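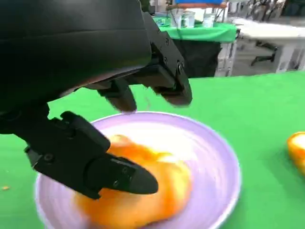
*The lavender plate on the green tablecloth, Rurkthorpe kitchen.*

Dear Mirta,

**Shared Table, progress since March**

I'm so pleased to be writing with good news, and I hope you'll forgive me if I go on a bit, as I usually do! The kitchen at Rurkthorpe is properly in use now, and the green tablecloths Telma Carrasco chose have cheered the room up more than I'd have believed. We had only bare tabletops before, and people tended to eat up and go.

**What we've spent.** £2421 of the grant so far, mostly on crockery, cloths and the second sink. The plumber's final bill is still to come, and Gopinath Rai is chasing it.

**Who comes.** We served 173 lunches over the period, with up to 30 people on the busiest day (a squeeze, but a happy one). Fruit goes out at the end of the meal, and the wide, shallow plates have been lovely for it - easy to pass along and easy to wash.

**What's been harder.** The Tirovville delivery was late twice, and we still have 13 chairs that wobble. Hazem Tazi has mended a few and would like a bit of money for glue and clamps, if the small repairs line can stretch to it.

**Next.** A second lunch day in the autumn, and a shelf by the door for the clean plates. Do come and eat with us before then - Telma would love to show you round.

With warm thanks,
Gert Tshabalala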